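Umwood opens second repair shop in Hakport

The household goods company Umwood will open its second repair shop in Hakport this August. The shop will be in the old Turcotte building and will give work to 18 people, 13 of them from the town. Customers can bring lamps, chairs and small kitchen machines of any age. A first check is free of charge, and most repairs will be ready in up to two weeks.

"Many people in Hakport asked us for a place where they can bring their things," said Subbarao Kaimal, director of Umwood. "We are very glad that we can now answer them."

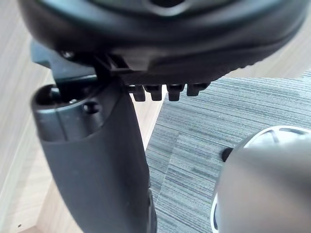
Hakport, 2019-01-25

Spare parts from the Tratine range will also be sold in the shop. Applications for the open jobs are accepted from today at the Umwood office.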